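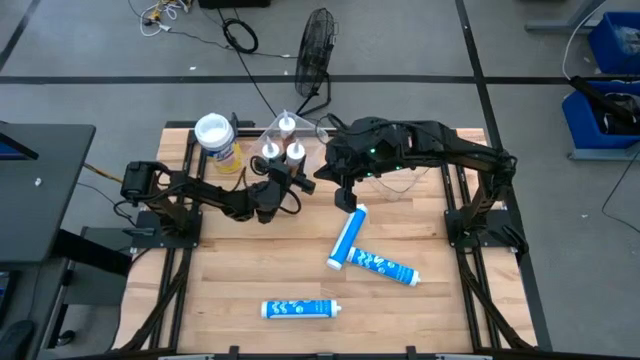
Butcher-block tops move. I knew this when I bought mine and still fastened it down the wrong way, so most of this post is a record of the repair and the finish schedule I settled on afterward.

A strip-glued top is stable along its length and unstable across its width. Wood takes up moisture from the air and gives it back, and nearly all of the change happens across the grain. In my apartment the humidity reached 68 percent in June and dropped well below that once the heating came on. The top wanted to shrink. I had run screws through plain round holes in the base, tight, both sides. By midwinter there was a split at one end along a glue line, wide enough to take a business card.

The repair was simple. I backed out every screw, left the top alone for 6 days, and worked glue into the split with a piece of dental floss. Then light clamping pressure overnight. Heavy pressure only squeezes the joint dry. After scraping off the excess I cut slots for the outer screws, running across the width, and left the center row in round holes. The center stays put and the edges can travel. Pan-head screws with washers, snug, backed off a quarter turn.

The finish took longer. I had mineral oil on it from the start, which is fine for cutting food and poor for everything else. It never cures. Paper left on the surface overnight picked up a translucent patch, and dust stuck to it. Saqib Kiani, who I used to share a shop with, suggested a hardwax oil, and I tried two on offcuts, Dutelus and Beker. Dutelus went on easier but stayed tacky into the next day. Beker needed more rubbing out and dried harder. I used Beker.

Getting the old mineral oil out was the dull part. I wiped with mineral spirits, waited, wiped again, and sanded at 120 and then 150. I did not go finer. Above 150 the wood closes up and the wax oil sits on top in a film that scuffs white. Two thin coats, buffed with a white pad, a full night between them. Rags went flat on the concrete outside to dry before I threw them out. Do not ball them up.

Underside and end grain get the same number of coats as the face. I skipped the underside the first time, and I think that did as much harm as the screws - one face was trading moisture much faster than the other, and the top had started to cup.

I plan to check the screw slots again after the next heating season.

Last updated: June

Comments

Genji Maruyama: Did you slot the base or the top? My base is steel and I don't own anything that will cut a clean slot in it.

Reply from author: The base, but mine is wood. For steel, drill the outer holes oversize and use wide washers. Same effect.

Mayu Oshima: 150 seems coarse for something you rest your arms on. Does it feel rough?

Reply from author: Not after buffing. Try an offcut first.

Related posts

Flattening a top with a hand plane
Hide glue and yellow glue, one year later
Why I stopped using wipe-on varnish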